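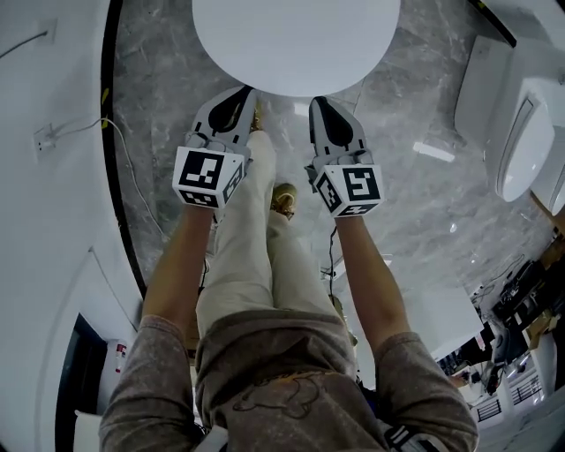 What Is Marble?
A page for readers in grades 3 to 5

Many public buildings have floors made of marble. The floor shown on this page is gray and white and has been polished until it reflects the lights overhead. The museum's education department receives many questions from school groups about floors of this kind. The answers are collected below.

How marble begins
Marble is a rock. It starts as a different rock, called limestone. Much of the world's limestone formed at the bottom of warm, shallow seas, where shells and bits of coral piled up and were pressed together over a very long time.

Sometimes limestone is buried deep underground. The heat and pressure there are very great. The rock does not melt, but the tiny grains inside it grow and lock together like the pieces of a puzzle. When this has happened, geologists call the rock marble. A rock that has been changed in this way is called a metamorphic rock. "Metamorphic" comes from Greek words that mean "change of form."

Where the lines come from
The lines that run through marble are called veins. Pure marble is white. Most marble is not pure, and the clay, sand, iron or other material mixed into the limestone gives it color. Gray marble often contains small amounts of carbon. Iron can make marble pink, red or yellow. Some green marble gets its color from a mineral called serpentine.

Veins can also form when the rock cracks and water carries new minerals into the cracks. The minerals harden there and fill the space. Each piece of natural stone has its own pattern.

From the quarry to the floor
A place where stone is taken out of the ground is called a quarry. Workers cut large blocks with saws and with long wires that carry bits of diamond. The blocks are sliced into slabs, and the slabs may be cut again into tiles.

Before tiles are laid, the ground beneath them must be flat. Tile setters check it with a level. They spread a layer of mortar, press each tile into place and leave a narrow gap between tiles. The gaps are later filled with a paste called grout.

At the bottom of a wall there is often a strip called a baseboard. It covers the place where the wall and the floor meet, and it protects the wall from shoes, mops and carts. A straight baseboard is simple to fit. A curved wall, such as the white one in the photograph, needs a baseboard that follows the curve. The strip along that wall is black.

Why a polished floor shines
Light travels in straight lines. When it strikes a rough surface, it bounces away in many directions. When it strikes a very smooth surface, most of the reflected light leaves in the same direction, and the eye sees a reflection. The bright rectangle on the right side of the floor is a reflection of this kind. The round white tabletop is glossy, and it reflects light as well.

Stone is polished by rubbing it with gritty pads. The first pad is coarse. Each pad after that is finer, until the scratches are too small to see.

Caring for marble
Marble is a fairly soft stone. Sand carried in on shoes can scratch it. Lemon juice and vinegar are acids, and they leave dull spots. Marble floors should be swept often and washed with a cleaner made for stone. Water should be wiped up promptly, as a polished floor can be slippery when wet.

An activity for the classroom
This activity was prepared by Meifang Lu and Zulmira Barreto of the education department. It takes 10 minutes. Each group will need 3 sheets of aluminum foil and a flashlight.

1. Leave the first sheet smooth.
2. Fold the second sheet several times and open it again.
3. Crumple the third sheet into a ball and gently flatten it.
4. Dim the room and shine the flashlight on each sheet in turn.
5. Draw the reflection that each sheet makes.

Words to know
Grout: a paste that fills the gaps between tiles.
Metamorphic rock: rock changed by heat, pressure or both.
Quarry: a place where stone is dug or cut from the ground.
Vein: a line or band of minerals running through rock.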